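Home / Shop / Fiction in translation / Pilletti

Pilletti (two-volume slipcased edition)
By Kalliopi Nedeljković
Translated by Fumiko Nomura
Introduction by Doina Omerović

$69.00
In stock
Quantity: 1
Add to cart
Add to wish list

It's finally a book you can hold! Pilletti has been out of print in any language for longer than we like to think, and it has never been in English at all until now. We've been reading chapters of it out loud to each other in the office for months, and we can't wait for other people to get to the part with the ferry.

The story, without giving too much away: Pilletti is a traveling piano tuner who comes to the river town of Flisia to fix one instrument, at the school, and is still there eleven chapters later. Everybody in town seems to have a piano that needs looking at, including several families who don't own one. He takes a room above a bakery. He writes long letters to his sister and doesn't mail them. Meanwhile the ferry stops running, the schoolteacher learns to drive, and a lawsuit over a strip of riverbank gets stranger every time it comes up (keep an eye on the goat).

It's a very funny book and then, somewhere in the second volume, it gets very quiet. We've all argued about which chapter that happens in.

About the edition

The original came out as two separate books, a year apart, and most later printings squeezed them into one fat paperback with tiny type. We wanted to put the break back. Volume one ends on a question and there really should be a moment where you close a cover, get up, and make some tea.

The two volumes are sewn, so they lie open nicely on a table, and they're a comfortable size for reading in bed. The cloth is dark green for the first and rust red for the second. Nermina Dimitrov drew the map of Flisia that runs across the endpapers, and she put in every house that gets named in the text, plus the bakery's cat. The paper is a warm cream and takes pencil well, if you're a person who writes in margins – we are.

Details

Format: Two hardcover volumes in a slipcase
Pages: 491 in total, numbered straight through both volumes
Print run: 800
Binding: Sewn, cloth over boards, ribbon marker in each volume
Endpapers: Map by Nermina Dimitrov
Typesetting: Aatos Turunen
Publisher: Berska Books
Language: English
Also included: Translator's note, list of characters, a short glossary of piano words

About the translation

Fumiko Nomura worked from the first printing and kept a notebook of every joke she was afraid of losing. Most of them made it. The letters to the sister were the hardest part, she tells us, as they're written in a kind of family slang that shifts as the book goes on, and by the end Pilletti is making up words that only his sister could know. Fumiko built a whole English version of that slang from scratch. There's a page about it in her note, and we'd suggest saving it until you've finished.

If you read her version of The Ristić House, which we published as a paperback, you'll recognize the ear for how people talk when they're pretending not to be upset. Pilletti is longer and looser and has a lot more food in it.

What early readers have told us

"I missed my stop twice during the riverbank trial." – a bookseller

"I gave volume one to my father and he took volume two out of my bag without asking." – a reader from our newsletter list

"The list of characters is funny all by itself. Please leave it exactly as it is." – a proofreader, in the margin

Shipping and care

Orders placed before noon go out the same day, except on Saturday, when we're at the market stall. Each set is wrapped in paper and packed in a stiff carton with corner guards. If a corner arrives bumped anyway, send us a note and we'll swap it.

Cloth bindings like a dry shelf away from direct sun. The rust red in particular will fade if it spends its summers in a window. Please don't pull a volume out by the ribbon! Tip the slipcase forward a little and let the books slide into your hand.
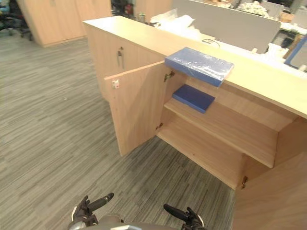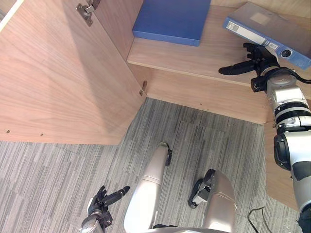
We can also supply reading groups. Five sets or more get a discount at checkout, and we'll add a printed sheet of discussion questions by Doina Omerović, who wrote the introduction and has strong opinions about the goat. Groups usually split the book over two meetings, one per volume, and that works well. If yours would like Fumiko to join by video for half an hour, ask us early, as her evenings fill up fast in November.

Common requests

Is there a paperback? One is planned in a single volume, without the map in color. We'll post it here when it has a date.

Can I buy only volume two? Sorry, the sets are sold together.

Is there an e-book? Yes, it's on its own page, and it has the full translator's note.

Will you sign it? Fumiko has signed the bookplates for a small stack of sets. Write "bookplate, please" in the order comments and you'll get one while they last.

You may also like
The Ristić House (paperback)
Flisia map, folded, from the endpapers of Pilletti
Berska Books tote bag, green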